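Speaker notes, club evening on Monday. Time: 10 minutes, then questions. Please do not read these word by word, look at the people.

## Start

Good evening. My name is Oliwia Malinowski and I speak for the Traslow student robotics club. With me in the project are Cárdenas, who did the control program, and Gitari, who did most of the teaching of the arm. I did the measuring and the reports, so if a number is wrong it is my number.

(Wait until the door is closed.)

Our project has the name Clerkis. The task can be told in one sentence. The arm must take a portion of white strands from a plate, put it on a kitchen scale, read the weight, and correct the portion until it is inside the limit. The limit is 2 grams up or down. We chose this in September, when we believed it was an easy task and we would have time for a second one.

There was no second one.

## Why strands

People ask us why we did not start with blocks. We did start with blocks, last year. A block has a shape, and you can tell the arm where the shape is. When you take a block from the left side, the right side of the block comes too, and that is the end of the story.

With strands you close the fingers at one place and something moves at a different place. Sometimes you get a few, sometimes the full plate goes up in the air. For a student club this is a good problem, as the material costs little and nothing breaks when it falls.

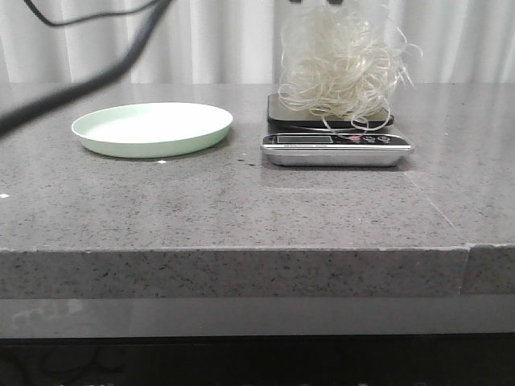

Weighing was the part that we understood wrong for the longest time. We thought of it as the easy end of the task: the gripper opens, the material falls down, the scale gives a number. But a kitchen scale gives you a true number only for what it carries. Look at the loops that go down over the front edge of the scale, toward the control strip. If a loop only hangs in the air, its weight is still on the platform and all is fine. If it touches the counter, a part of its weight is on the counter, and the scale does not know it. In our reports we call this "the long leg". Cárdenas wanted to solve it in the program with a correction factor. I was against it, and we had this discussion for two weeks. In the end we check for a long leg before we accept any number, and a portion with a long leg is counted as not weighed.

(If somebody asks about the correction factor, give the word to Cárdenas. Keep it short.)

There is a second trouble with a high pile. It can come up into the gripper again after the gripper has let go. Then the arm moves away and takes a part of the portion with it. So now the fingers open wide, wait, and go straight up slowly, and only after this may the arm move to the side. This cost us time in every round, but I would do it the same way again.

## How we teach it

We use recordings. A person guides the arm through the task and the cameras save what they see. One camera stands fixed at the workplace, and one small camera is at the wrist, so it always looks past the fingers. We have nearly 3000 recordings now. Gitari made the largest part of them, many in the evening, and I want to say thank you here in front of everybody.

(Pause. Let them clap for Gitari.)

In the first weeks our recordings were too good. Gitari has a calm hand and he took each portion very cleanly. The arm learned from it, and it worked well as long as the strands lay nicely in the middle of the plate. When they were over the rim, it had never seen such a case and it did strange things. It closed the fingers above the plate and carried nothing to the scale, with great care.

So we made a rule that a part of the recordings must begin from a bad state. Strands over the rim, the plate moved to the side, the scale turned. It is not pleasant to make these recordings. You feel that you are working badly on purpose. But when I compare the test sheets from before and after, this rule helped more than any change in the program.

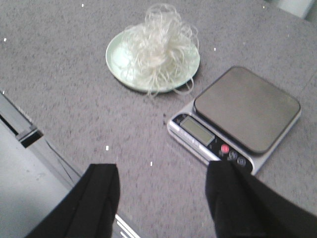

## What the wrist camera can and cannot do

I want to speak about this in more detail, since other groups here plan the same setup.

The wrist camera is very good for the last small part of a movement. It sees the place between the two fingers, and this is what you need when you want to close them on something. It is weak when you need to know the whole situation. When the arm is low over one thing, it can lose the other thing out of the picture completely.

Also you must live with the fingers in the view. They are black, they are large, and they are always at the bottom. In our first version the program took a dark finger for a part of the scale. The platform of the scale is dark too in many views, and with some light it looks silver gray, so a rule by color was a bad idea. We removed this rule in one afternoon and never wanted it back.

For the display we had hoped that the wrist camera could read the digits. Often it cannot. The digits need the right angle and the right distance, and when you find both, the arm stands in a place where it can do nothing else. Our solution for now is that a person reads the weight and types it in. I say this openly: the reading step of Clerkis is not automatic today. If you saw our poster from the autumn, the poster was too optimistic.

## The button

The last step that we worked on is the tare. Before the portion comes, the scale must show zero. For a person this is one short push. For our arm it is a task of its own, with its own recordings.

The finger tip is wide and the button is small, and the buttons are in one row close to each other. If the finger comes down a little too far to the left, it pushes the button for the unit, and then you have a correct weight in a unit that you did not want. I found such values in my table and I believed for an evening that my table was broken.

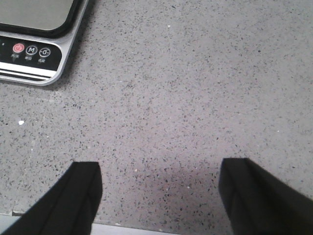 *Panel of the scale, wrist camera. From left: power, unit (M), tare (-0-).*

(Point to the tare button. Say the name slowly, not everybody knows the word "tare".)

We tried to push with both fingers closed together and also with one finger only. With one finger we see the button longer before the touch, so we stayed with this. We start now from the right side, where there is free counter, and come to the tare button from there. Then a small error goes into the empty side and not into the unit button.

A push that is too hard can move the whole scale. After this all the positions are a little wrong for the rest of the round. Gitari made recordings also for this case, where the scale has slipped and the arm must find it again.

## Where we are

In the last test series we made 10 rounds. The arm brought a portion to the scale in each of them. In 3 rounds the portion was outside the limit also after the correction, and all of these had to do with strands that stuck together when the arm tried to take a little away. Taking away is harder than adding. We now try to begin with a portion that is too small and go up.

Until the end of the semester we want to finish the tare step and make the same tests with a different plate. The display reading goes to the group of next year, if they want it. My test sheets are in the club folder under Clerkis, and the empty form is there also, please copy it.

Thank you. I am happy to take questions, and for questions about the control program please ask Cárdenas directly.

(Leave the last slide on.)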